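The bin on the bench: a talk with the woman who sorts what other people leave in their pockets, drawers and boxes

28 August 2018

When a box of donated household goods comes to Stasum, it doesn't go directly to the shelves. It goes first to a back room with one long bench, two windows and a great number of bins. I visited this room on a cold morning to speak with the woman who has managed the sorting there for 12 years. She asked me not to print her name. "The people who bring the boxes know me already," she said, "and the others don't need to."

Stasum is a reuse shop. It takes kitchen goods, toys, small hardware and what the staff call mixed smalls. The last category is the reason for my visit. Mixed smalls are the things found at the bottom of every box: bricks from a building set, lids, little jars, buttons, game pieces, plugs, the plastic cup from a medicine bottle. In most shops of this kind they go to the rubbish. At Stasum they are sorted by hand, and afterwards sold in bags or returned to the sets where they belong.

I asked her how it started. "With a puzzle," she said. "A lady bought a puzzle for her grandson and came back because one piece was missing. I was sure I had seen this piece. I went through the garbage bin for one hour, and it was there, under the tea bags. After that I said we will keep everything small until the end of the month."

In the beginning she used ice cream tubs and shoe boxes. The tubs cracked and the boxes became soft at the corners. The metal bins arrived later, from a canteen supplier called Atinga which was closing its warehouse. She paid 50 dollars for the whole lot and carried them home in the back of a station wagon, in two trips.

"People tell me plastic is lighter, and it's true," she said. "But metal I can wash with very hot water, and I can drop it. Also the noise is useful. When I tip something into metal, I hear if there is a screw or a coin in it."

The bins she likes best are the ones with sides that slope inward to the floor. Small objects slide down to the bottom and can't hide in a corner above her eye. She also likes them grey. A red brick on a grey floor is seen at once, she explained, and the same brick in a red tub can stay there until Christmas.
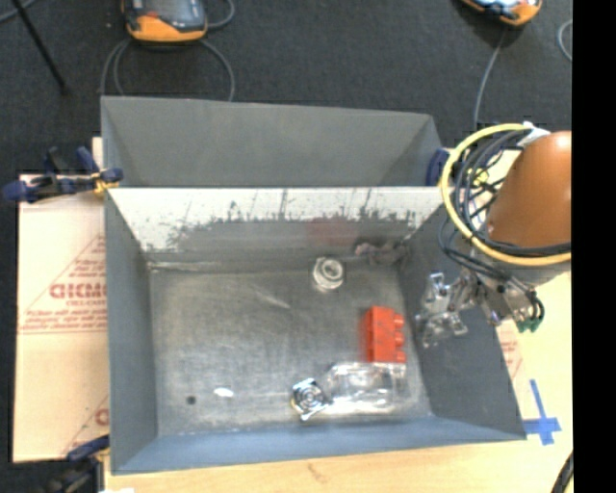 The clear things are a different matter, and she spoke about them for a long time. A clear plastic container takes the colour of what is under it. On scratched metal it shows mainly as some bright lines along the edge. "You learn to look for the shine," she said. "You don't look for the thing, you look for the light on the thing." New helpers always miss the clear ones in their first week, and she doesn't correct them immediately. She lets them finish the bin, and then she asks them to put a hand flat on the bottom.

I wanted to know if the scratches disturb her. All her bins are worn, and some have marks that no soap will remove. She has considered replacing them, and last year a salesman from Juvard showed her a set with a polished finish. She tried one for an afternoon and gave it back. "It was like working in a mirror. I saw my own face and the ceiling lamp. With the old ones there is still a bright spot, but it's small, and I turn the bin a little and it goes away."

The method itself is simple, although she has strong opinions about the order. Bricks come out first, as they are easy to recognise and have a sure buyer. Containers are second, and every one is checked for a lid. Round things, such as jars, rings and caps, are third. What remains is the part she calls the questions. These are objects which everybody in the room has to look at, with squares or circles printed on them or with a shape that says nothing. They go on a tray beside the kettle. If no one can name a thing before Friday, it goes into a bag marked "for makers" and is sold for a few coins to people who do crafts.

"A few at a time," she repeated more than once. She doesn't fill a bin to the top and she doesn't permit others to do it. When there is a heap, she said, the hand begins to dig, and a digging hand breaks things. She prefers to see some bare floor in the bin - it gives her a place to push the finished pieces while she decides on the rest.

On a shelf over the bench stand 32 glass jars with the results. There are wheels in one, dice in another, and one is completely full of the little arms of toy figures. I asked if somebody really buys these. She laughed and told me that a school had bought the previous jar of arms for a stop-motion film.

The shop will move in spring to a larger building on Stanetti, the street behind the old market. The new sorting room will have six places at the bench, where now there are two. She is pleased, but she worries about the lamps. The plan shows strong lights directly over the work, and she has asked to have them put at the side. She has also asked for a lower bench, as her shoulders are not so young any more.

Before I left, she let me try. I found the bricks fast and was quite proud. Then she told me to put my hand flat on the bottom, and under my fingers there was a lid, perfectly clear, which I had looked at for several minutes. She took it from me, held it against the window and put it with the others to be washed.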